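How to Plan a Quiet Day's Paddle on a Slow River

By Ita Sheehan

I have been pottering about on slow rivers in one small boat or another for more than 30 years, and people still ask me how to go about planning a first proper day out. They usually have the boat already, or the loan of one, and they've been round and round the same bit of lake until they know every duck by sight. What they want is to set off in one place and finish somewhere else, with a sandwich in the middle. Quite right too!

I'll use the Mondine as I go along, as it's the river I know best, but any gentle river will do.

Step 1. Choose a stretch you can finish

On flat water with a bit of help from the current, most newcomers manage 7 miles in a day quite comfortably, and that includes a long lunch and a good deal of drifting. My favourite first trip is the one from Tallside Bridge down to the landing at Cao, which comes out at exactly that. You could do it in three hours if you had a mind to, though I can't think why you would.

Look at the map the evening before and mark every place where you could get out early. Footbridges are good, and so are car parks and pubs. If there's a weir, mark it in red and find out which bank the portage is on. On the Mondine it's the left bank, and the path comes up sooner than you think, just after a row of poplars.

Check, too, that you're allowed to be there. Some rivers need a licence and some have stretches where you must ask the landowner first.

Step 2. Look at the water level

Find the nearest river gauge online and look at it for several days running, so you get a feel for whether the river is rising or falling. One reading on its own doesn't tell you a great deal. If it has rained hard upstream, wait. Brown water with branches going past is no place for a beginner, however sunny it is where you're standing. I have driven all the way to Tallside with the boat on the roof, looked over the bridge, had a cup of tea from the flask and driven home again, and I was cross about it for most of the afternoon.

In July you may have the opposite trouble, and find yourself dragging the boat over gravel. Wear shoes you don't mind getting wet.

Step 3. Sort out the cars

This is the part that causes the arguments. With two cars, take both to the finish, leave one there, and bring everybody and the boats back up in the other. Put the keys for the bottom car in a dry bag and clip the bag to the boat. Do check that they're the right keys (I speak from experience, and a long walk up the Jitico road).

With one car, leave a bicycle locked at the finish and let the keenest member of the party ride back for it.

Step 4. Pack less than you'd like

Buoyancy aids come first, one each, worn and done up. After that I take a spare paddle, a whistle, a phone in a waterproof case, a warm layer, a hat, a small first aid kit and a sponge for the puddle that always gathers under your heels. Lunch goes in a tub with a lid that really shuts. Tie everything in, but leave no long loops of rope lying about your feet.

Tell somebody at home where you're starting, where you're finishing and when you expect to ring them. Then remember to ring.

Step 5. Start early and keep together

I like to be afloat by nine, before the wind gets up. Agree that the slowest boat sets the pace and that the front one stops at every bend until it can see the last. Keep clear of low branches on the outside of bends, where the current will try to push you, and if you do drift up against one, lean towards it while you work yourself free. Leaning away is what tips people in.

Stop for lunch a little past halfway, so that the afternoon feels short. There's a shingle beach on the Mondine, well below the weir, where the kingfishers go up and down all day, and I've never yet managed to leave it on time.

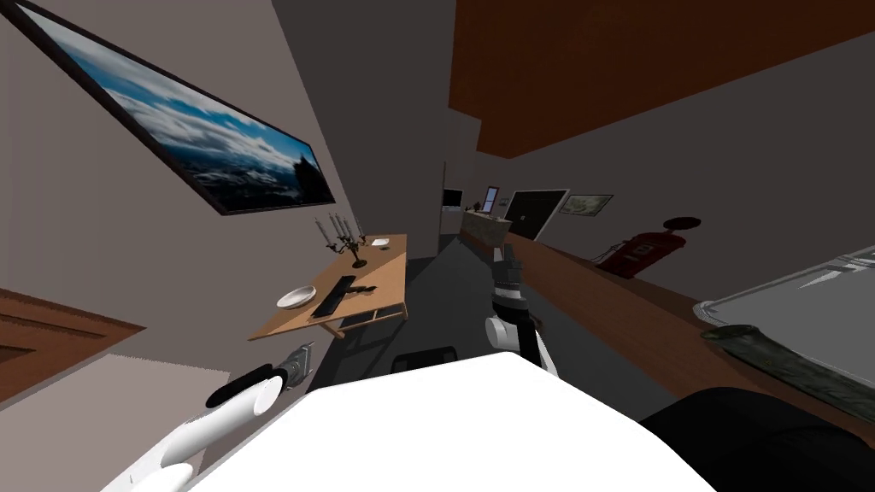 When you get home, rinse the boat and let it dry completely before it goes on another river, so you don't carry weed or anything smaller from one to the next. Hang the buoyancy aids up in the shade, and empty the dry bags that same evening, particularly the one with the banana in it. Then write down how long each part took you. My own notebook says four hours and 12 minutes from Tallside to the beach on one occasion, with "heron" written next to it and underlined twice, and I've planned a good many trips from that page.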